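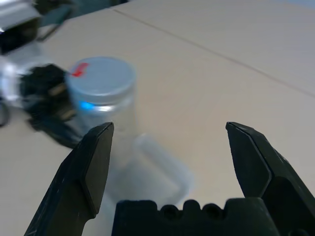
A screw-top jar is a container closed by a threaded lid that turns onto a matching thread around the mouth. It is one of the most useful things ever to land on a kitchen shelf, and small glass versions turn up everywhere – in pantries, sewing rooms, workshops and school art closets.

Glass and metal

Clear glass lets you check the contents without opening anything, a wonderful help with spices, buttons or seeds. Metal lids often have a ridged band around the side, which gives the fingers a good grip. A lining inside the lid presses against the rim and makes the seal.

Related containers

The beverage can is a close cousin with a very different life. Its light aluminum wall is superb for a single drink, but an opened can does not close again.
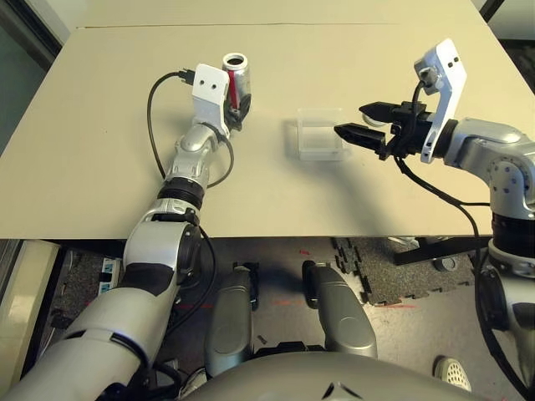 Open boxes of clear plastic do another job entirely. They have no lid to fuss with, so they suit things that are picked up and put back all day long. Collector Yae Shibata sorts hers by height, with the lowest boxes in front.

Reuse

Empty jars are a joy to save! Wash the jar and lid separately, dry both fully and store them apart so no smell builds up. The Jundstead household guide suggests leaving them open for 24 hours after washing. Stubborn labels usually come away after a soak in warm, soapy water.

See also: Canning; Bottle cap; Pantry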